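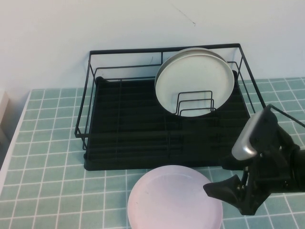 # Plate task: grasp from the rim or slide to the counter edge first?

**kmount_vernier** · Oct 13, 2026

Team project for the manipulation course. The task is dish rack loading: plate starts flat on the tile, arm picks it up and puts it upright in the rack. Two white plates are already standing there, the pink one is the target.

Our planner (Kirkanow, the one the course hands out) approaches the right rim with one finger low. The lower finger has to get under the rim, and the rim is barely raised. Over 428 logged attempts the dominant failure is the plate skating left until the arm hits its reach limit. Force threshold is at the default. Lowering the approach angle made the housing foul the corner of the rack.

Is anyone getting a clean rim grasp on a flat plate, or should we switch to sliding it to the edge of the counter?

---

**torsion_bar6**

Slide it. Push down on the face, drag until a third of the plate overhangs, grasp the overhang from the side. We did this in February on a plain tabletop and stopped thinking about rim clearance.

---

**ohmslaw_annex**

> Slide it.

Tile is a different problem. Grout lines are a periodic change in friction and the plate will catch on some of them. Also, the front-left edge of that counter has a border strip. If it sits proud of the tile by even a millimeter you'll stall on it. Measure that before you write any code.

I'd keep the rim grasp and move the rack back. The corner of the rack is in the workspace of the wrist, so you're tuning around an obstacle you put there yourselves.

---

**kmount_vernier**

The rack position is in the rules. It stays where it is, and the arm base is bolted down.

Will measure the strip.

---

**torsion_bar6**

Then rotate the approach. Come at the rim from the front, away from the rack. You lose some reach but the housing is clear of the wire.

Grout didn't stop a friend's team. They used more downward force and a slower drag.

---

**ohmslaw_annex**

More downward force on a ceramic plate over grout is how you chip a foot ring. What is the plate made of, by the way? If it's melamine, ignore me.

---

**pid_or_not**

Different angle on this: what fingertips are you running? The stock ones are too thick for a low rim. We printed the Coetzee wedge profile from the course repo, 4 mm at the tip, and the skating mostly went away. The wedge gets under before the plate has enough side load to move. Whatever you do with the approach, do this first.

Second item. Log placement separately from pickup. The divider wires stand upright and a plate that is a few degrees off vertical will ride up on them. We lumped both into "fail" and lost a week.

---

**kmount_vernier**

Melamine, per the parts list. Fingertips are stock. Our log has 1,729 rows with one failure column, so point taken on the second item. Will split it tonight.

---

**ohmslaw_annex**

Melamine is fine, drag it as hard as you want. I still think the border strip gets you.

---

**torsion_bar6**

It's a strip. Drag toward the front and see.

---

**kmount_vernier**

Update. Strip is 6 mm wide and flush at the front, slightly raised at the left corner. Wedge tips are printing now. Plan is wedge tips plus the front approach, stock force threshold, and the slide as fallback along the front edge only. Will post the split log after the next lab slot.

---

**pid_or_not**

Re-zero the gripper after the tip swap. The closed position changes and Kirkanow won't warn you.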